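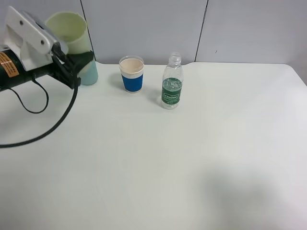
Figure 4. Gripper at the green cup, with the paper cup and the bottle further along the table.

4. Setting up the cup-and-bottle task

This section assumes the arm is bolted down, the power supply has been checked and you have got through section 3 without anything going bang. If section 3 gave you trouble, go back. The task below will not fix it.

The club has run this exercise every term since Rodrigo Falcão brought it in, and most teams believe they will finish it in one evening. Some do. A good many more get one clean grasp, film it on a phone and call it finished. One grasp tells you very little. Please read the notes on scoring before you tell anyone it works.

4.1 What you need

One tall plastic cup, one paper cup with a sleeve, one plastic water bottle with the cap off
The white table, wiped down
The Grutine control program, already installed on the club laptop
The team logbook and a pen

The objects must be empty. Water near the controller is the quickest way to end your membership of this club.

4.2 Preparing the table

1. Clear everything off the table that is not part of the task. This includes your drinks, however sure you are that you will remember which is which.

2. Stand the three objects in a loose row towards the back, leaving the front of the table free. Leave enough room between them for the open jaws to pass.

3. Check the cable. A loop resting on the table is acceptable so long as it stays behind the arm's path. A loop that crosses in front of an object is not. Move the arm slowly by hand control to both ends of its reach and watch the cable the whole way.

4. Look at the light. Shadows on a white table have fooled more than one team's detection code. If your program finds an object in a bare patch of table, note it in the logbook before you start changing thresholds.

Caution: Keep hands and sleeves off the table whenever the arm is powered. The stop button belongs within reach of a person who is doing nothing else. Holding it while typing does not count.

4.3 Starting the program

5. Switch on the arm and wait for it to finish homing.

6. Open Grutine and choose the Heleck profile. The profile called "Heleck fast" was written for a demonstration evening and ignores the soft limits. Do not use it, whatever an older member tells you.

7. Set the speed to 13 per cent. You may raise it after a full set of passes, and only with a mentor present.

8. Set the grip force to the lowest value. Paper cups crush easily and a thin bottle will buckle. If the jaws slip, go up one step and try again.

9. Press Connect. The program waits 3000 milliseconds for a reply. If it reports a timeout, check the data cable first, then restart the program. Restarting the laptop has never helped, though people keep doing it.

4.4 Running a pass

10. Bring the gripper above and to one side of the first object, with the jaws open and pointing down towards the table.

11. Lower slowly until the jaws are level with the middle of the object. Stop there and look from the side as well as from the front. From the front, a gripper that is too near the camera looks exactly like one that is lined up.

12. Close the jaws, lift a hand's width, hold for 2 seconds and put the object back down.

13. Repeat for the other two objects. Put each one back in its starting place by hand, with the arm stopped, before the next pass.

Note: See-through plastic is hard for the detector. It may find the label on the bottle and miss the rest, and then aim for the middle of the label. Sometimes this gives a good grasp. It is still an error and should be logged as one.

4.5 Scoring

A pass counts only if all three objects are lifted, held and set down upright with no help. A nudge from a finger is a failed pass. So is a reset in the middle, even if the software was to blame.

The vendor's leaflet for the Tavares detection add-on promises 100 per cent success on household objects. It does not say which household. We have left the add-on installed for teams who want to compare it with their own code, but results from it go on a separate page of the logbook and cannot be entered for the Celtgate Cup.

Write down the failures in full: which object, which way it fell, what the program thought it was doing. "Didn't work" is no use to the next team. Neither is "worked fine".

4.6 Shutting down

14. Park the arm using the Park button. Do not cut the power with the arm raised, as it will drop.

15. Coil the cable loosely. Tight coils broke the last one.

16. Return the cups and bottle to the task box and sign the logbook.

Section last checked April 17, 2023. If a step no longer matches the program, tell a mentor and pencil the change in the margin.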